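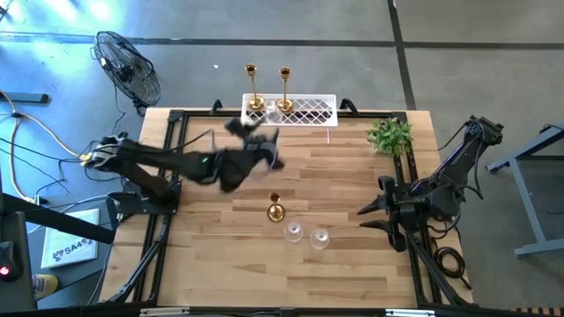
Resource Economics, Unit 6: Tradable Permits and Price Floors
Instructor: Bongani Joubert

1. Setup

Two plants, Drivside and Apaza, discharge into the same river. Each emits 38 tons a year with no controls. The regulator wants total discharge cut from 76 tons to 38.

Marginal abatement cost, in dollars per ton, where a is tons cut:

Drivside: MC = 2a
Apaza: MC = 6a

2. Uniform standard

Each plant cuts 19 tons. The last ton costs Drivside $38 and Apaza $114. Total cost is the area under both curves: 361 + 1,083 = $1,444. The marginal costs differ, so the same cut can be had for less. 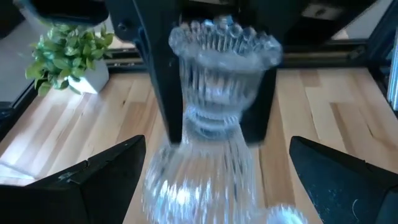

Reading time: 2 minutes

3. Trading

Let the plants trade permits until marginal costs are equal. Set 2a = 6(38 - a). Then a = 28.5 for Drivside and 9.5 for Apaza. The permit price is $57. Total cost is 812.25 + 270.75 = $1,083, a saving of $361 over the standard.

The result holds for any initial split of permits, provided transaction costs are zero and neither plant can move the price. The split does decide who pays whom.

4. Price floor

Suppose the regulator sets a floor of $60 by buying back permits. Drivside now cuts 30 tons and Apaza 10, for a total of 40. Discharge falls to 36 tons. With the floor at $57 or lower, nothing changes.

Problem for next class: repeat sections 2 and 3 with a third plant, Ovier, also at 38 tons uncontrolled, with MC = 3a. The target is a total cut of 60 tons. Show all steps.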